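*Durno collection guide, part 2. Maintained by Laimutė Raudsepp. Last revised in September.*

# Recording two-handed examples with soft objects

This page sets out the procedure for recording demonstrations in which an operator handles a plush toy and a piece of fabric with a pair of hand-held grippers. It assumes that part 1 (calibration and login) has been completed. Recordings made under this procedure go to the Malhotra training set, which has a target of 1,000 accepted episodes.

## Prepare the station

1. Confirm that the station number on the floor matches the number in the Plosico session sheet.
2. Place the table square to the operator and clear it of anything not on the object list.
3. Run each gripper cable off its own side of the table. Cables must not cross.
4. Open and close both grippers fully, and check that the readings in Doromix follow the movement.

## Position the hands and the object

Lay the toy across the middle of the tabletop. Its orientation should change from one episode to the next, so that the model does not learn a single starting pose. The operator stands at the near edge and brings both grippers in from the front. 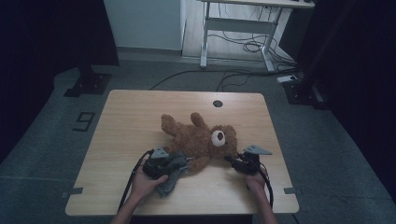 *Figure 1. Plush bear on its back, with cloth held in the left gripper and the right gripper beside the face.*

Start the recording before either gripper touches the object. Move at a steady, natural pace. Hesitation is acceptable, but an operator who needs to stop and think for longer than 20 seconds should end the episode and mark it "incomplete".

## Work with both hands

Use one gripper to steady the toy or the fabric while the other does the finer work. Either hand may take either role, and operators are encouraged to change over between episodes. Fingers should stay on the handles throughout; an episode in which a bare hand moves the object must be discarded.

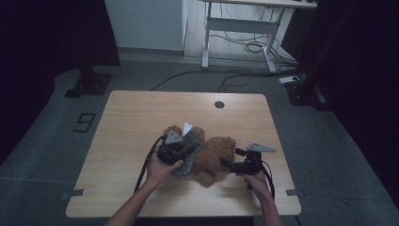 *Figure 2. Bear on its side, with grey fabric bunched beneath the left gripper.*

If fabric slips out of a gripper, pick it up again and continue. Recovered slips are useful examples and should be tagged "regrasp" in Doromix. Do not trim them from the recording.

## Check the gripper views

After every 20 episodes, review at least two from each gripper camera. Both fingertips should be visible at the moment of contact, and the material between them should be in reasonable focus. Blur in the background does not matter.
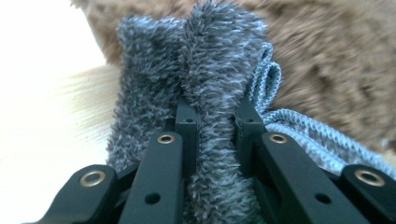 Where the fingertips are hidden for most of an episode, lower its rating to "partial" and add a brief note. Dirty lenses are the usual cause. Wipe them with the cloth supplied and record a short test before resuming.

## Close the session

Operators work for no longer than 60 minutes before a break. At the end of each block, stop the recording service, wait for the upload indicator to clear, and enter the accepted and discarded totals in the session sheet. Grippers are to be returned to the charging shelf with the jaws open.

Questions about tags or ratings should be sent to Laimutė Raudsepp before the batch is submitted.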